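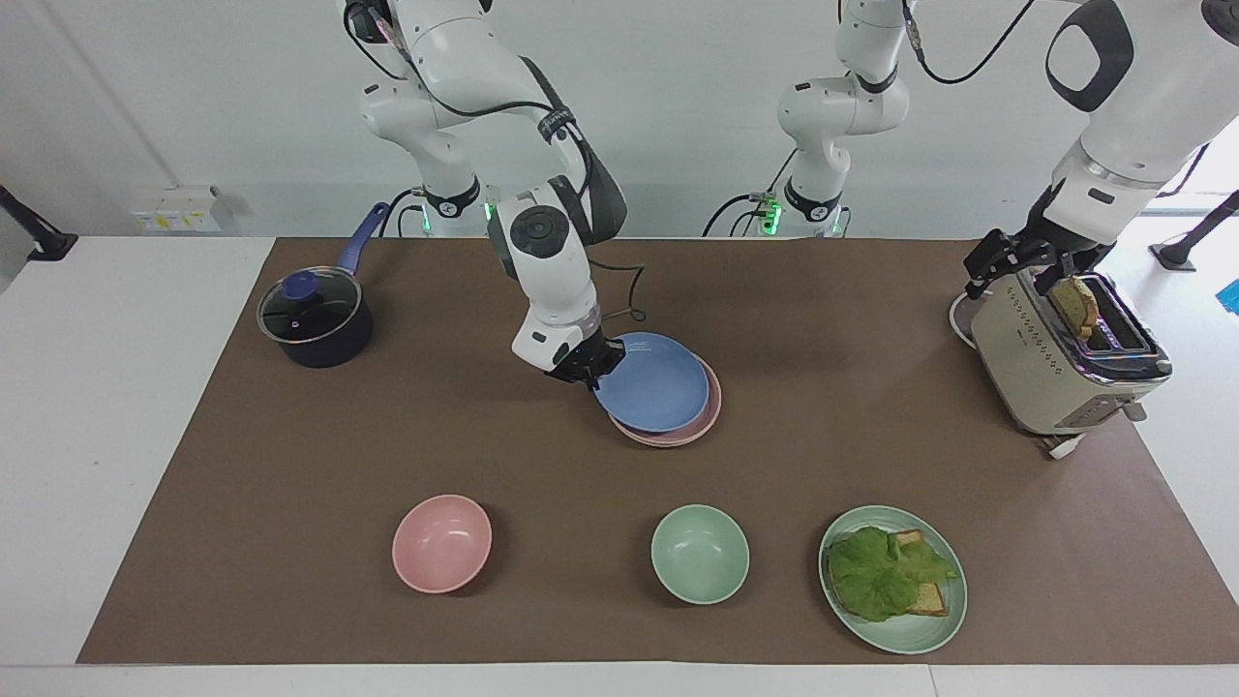 Blue plate over pink plate, on the brown mat.

Wednesday, March 12, 2025

Dye notebook, indigo over madder, third go

OK so I've had blue over pink on my mind all week and I'm going to write this down before I forget which skein was which (again). The plan was simple enough: take the pale madder pinks we made in December, dip them in indigo, and see if we can get that dusty violet Beril keeps asking for. She wants it for the Panitham shawls and she wants it to match from one skein to the next, so no pressure!

Starting point. Wool is the Delacroix two-ply, 10 skeins, all mordanted with alum in the same pot and all dyed in the same madder bath. They should be identical. They are not. The four that sat at the bottom came out more salmon than pink, and I've tied those with a double knot so I can tell them apart later. If you're reading this and you find a skein with a double knot, please don't untie it, Mahmoud.

Soaked everything overnight with a drop of dish soap. Squeezed out well this morning. Last time I put the wool in dripping and I'm pretty sure that's where the streaks came from, all that extra water carrying air down into the vat.

The vat. This is the fructose one, in the tall steel pot. I fed it yesterday and it looked sulky, sort of muddy green with hardly any coppery skin on top. Warmed it slowly to 122 F, added a spoon of fructose and a half spoon of lime, stirred in one direction along the edge and left it with the lid on while I had lunch. When I came back it was gorgeous, clear amber underneath with a proper purple flower floating in the middle. I may have called people over to look at it. Lumturie was polite about it.

pH strip came out between two colors as usual. I'd call it 10 and a bit, which is a little high for wool, so I kept the dips short. We do need to order better strips, these are the last of the Ziden ones and they've been open forever.

Dips:

Skeins 1 and 2, one dip, counted to 41 slowly. Came out yellow-green and turned in the air while I was still holding them (I will never get tired of this). Dried down to a grayish lilac. Pretty, but pale, and Beril said "old lady soap" so I guess that's a no.

Skeins 3 and 4, two dips of the same length with a good airing in between. Much closer. It's a real violet in daylight and goes a bit brown under the shop lights.

Skeins 5 and 6, three dips. Too far, they're just navy with a warm edge. I like them a lot, but you'd never guess there was pink under there.

Double knots, 7 through 10, two dips each. Interesting! The salmon pulls the blue toward slate. Skein 9 has a pale band where my glove was gripping it, my fault, I should have kept it moving.

Then a rinse, a short soak in water with a splash of vinegar, another rinse. They're on the rack by the back window, in order from left to right. Iman pointed out that the afternoon sun lands right there, so I pulled the blind down.

Things I still don't understand: why the second dip does so much more than the first. The first one barely shifts the pink and then the second lands like a ton of bricks. Zineb thinks the vat was still waking up for the first pair and that it has nothing to do with the number of dips. She could be right, I did run them in order without a break. So the fair way to do it would be to start with the three-dip skeins next time and finish with the singles.

Also the rub test. Dry cloth was fine on everything. Damp white cloth picked up blue from 5 and 6, quite a lot from 6, and a trace from 4. I'll wash those again tomorrow and repeat.

For the full Panitham order we're looking at roughly 2,000 grams of wool, and this pot won't do that in one day without getting tired. Ask Zineb about borrowing her big one.

To do: pH strips, more lime, new gloves in small. Label the lilac pair and put them in the Nuvaretti box with the other light shades. Vat is fed, stirred and covered, please leave the lid alone till I'm in.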